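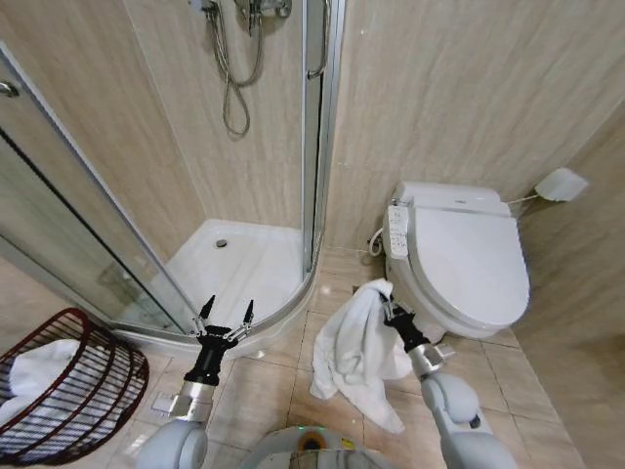 Towel in the right gripper, left gripper free. Corner shower and toilet behind.

Home | Questions | Topics | Cleaning and Housekeeping | Ask | Log in

Can a robot clean a bathroom yet, or only parts of it?

Posted Wednesday by drornine_lets, Prakville

I look after a small guest house with shower rooms much like the one in the photo: quarter-round cubicle, toilet with one of those electronic seats, tiled floor, not much space to turn round. A firm called Nuvik has been to see us about a two-armed machine. Their leaflet says it "supports housekeeping", and I can't get anyone to tell me what that covers.

My cleaner allows 30 minutes for a changeover, and the bathroom is the slow part. I don't need anything clever. I want to know which of these a machine can do today without someone standing over it: used towels off the floor, bin emptied, toilet wiped, shower glass done, hair out of the drain.

Please don't just tell me to hire more people. I've tried.

2 answers

Answer from lý_housekeeping (accepted)

I run housekeeping at a hotel with 80 rooms and we had a two-armed machine on trial for the whole of March. It wasn't a Nuvik, so allow for that. Taking your jobs one at a time:

1. Towels. Yes, mostly. Picking up a dropped towel was its best job. It doesn't matter much where you grab a towel, and it doesn't break. Ours was slow and sometimes took hold of one corner and dragged the rest along the floor, which is fine for washing but no good if you wanted it folded. Folding was poor. Hanging one over a rail was hit and miss.

2. Litter and bins. Partly. The photo below shows the sort of thing: a bit of crumpled tissue and an open wicker basket, with the hand right over the top. Ours could manage that with dry paper. It could not change a bin liner in the whole month. Wet tissue stuck to the fingers and had to be pulled off.

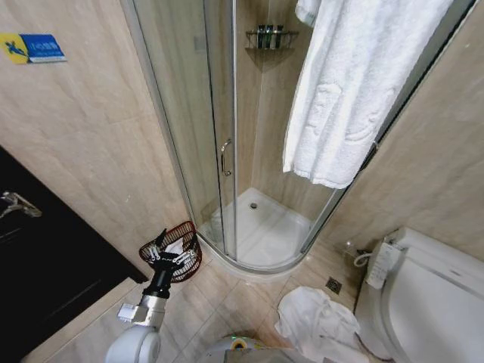 3. Toilet. No. It would wipe the top of a closed lid if you gave it the cloth. Round the hinges, behind the bowl and under the rim were all beyond it. With an electronic seat you have a panel of buttons at the side and a hose behind as well, and I would not want an arm leaning on either.

4. Shower glass. It wiped the flat panels and left smears. Curved doors it did badly, and it missed the bottom near the tray every time.

5. Drain. No. Do it yourself.

So it did the first job, half of the second, and a person did the rest. We logged 2459 pick-ups over the month and the supervisor still had to be on the same floor, as it stopped and asked for help several times a day. We sent it back. I would look again in a year or two -- the towel work was better at the end of the month than at the start, after an update.

One practical thing. Measure your doorways before anyone brings one. Ours would not go into the smallest bathrooms at all.

Answer from mopandgo

no. buy a squeegee and a decent mop, 200 quid would kit out the whole place and you'd have change. my brother in law has a robot hoover and it eats socks

Contact us | Terms | Copyright Household Answers | Back to top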